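Course handout 4 – Sorting, grouping and the mixed bin

5 March 2003

Last time we looked at shelves and open trays. Now we get to my favorite piece of equipment in the whole early learning room: the plain bin with a handful of unrelated things in it. I could spend the entire term on this (the schedule won't let me), so please read these notes before the workshop and bring a pencil.

## Why mixed?

A matched set has already done the child's thinking. Hand over 24 identical counters and there is very little left to decide. Put a few odd objects together and the decisions start at once! Does a car go with a turtle-like figure because they are both toys of something that moves? Does it go with a brick because both have corners? Every one of those answers is good, and you'll hear better ones from a four-year-old than you'll find in the reading.

Three words we'll use a lot:

- **Attribute** – anything you can say about an object: color, shine, length, how bumpy it is.
- **Rule** – the attribute a child picks to sort by, spoken or unspoken.
- **Leftover** – the object that won't fit the rule. Write this one down every time. It tells you more about the rule than the neat pile does.

## A small bin to think with

Try sorting these on paper first. Start with color, since most children do, and then throw color out and do it again. The second round is where it gets fun.
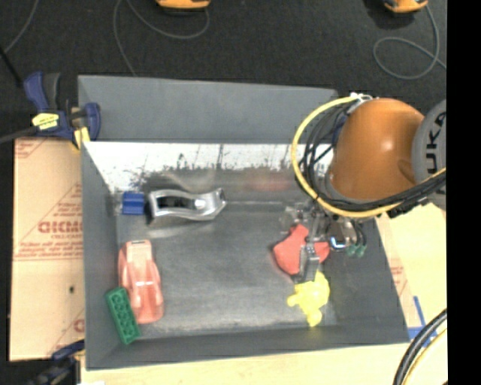
Color is a trap, said Aidoo when we tried this bin in the planning session, and the children who sort by it fastest are often the ones who have the most trouble letting it go. I agree with half of that. Color is a wonderful way in, and a child who says "red ones here" has made a rule and stuck to it, which deserves a big smile. The trouble only comes when we stop there.

So have a go at the car and the lobed red piece. Are they the same color? One is a pinkish red, the other is simply red, and I've heard a group argue over a pair like that until snack time. Let them argue! Deciding how close is close enough is real classification work.

Then the silver piece. It is the only shiny metallic object of the lot, so for many children it becomes the leftover right away. Ask for a rule that lets it in. "Long things" will do it, and then the green brick can come along too. "Things with a point" is another, though you may find it ends up lonely again.

And the blue block with the green brick – "building things" is the answer adults jump to. Children quite often split them up because one is nearly square and the other is long and narrow.

## Running the activity

1. Use 6 objects. More than that and younger children begin to line things up or hand them out.
2. Keep the bin shallow enough to reach into. The Nimik and the Maltetti trays in our cupboard both work.
3. Say "Which ones go together?" and then wait. Count to ten in your head.
4. Ask for a second way. Then a third, if they're still with you.
5. Swap one object and leave the rest.

Record sheets are in the Pleltell folder, sheet number 1096. Write down the child's own words, including the odd ones ("these are the sleepy ones" is a perfectly fine rule).

## Before the next session

Fill a bin of your own from whatever is in your kitchen drawer. Find four rules, with the leftover for each, and put them on one page, 100 words or so per rule. We'll trade bins in pairs and try to guess each other's rules from the piles alone.

The reading on matching games moves to April.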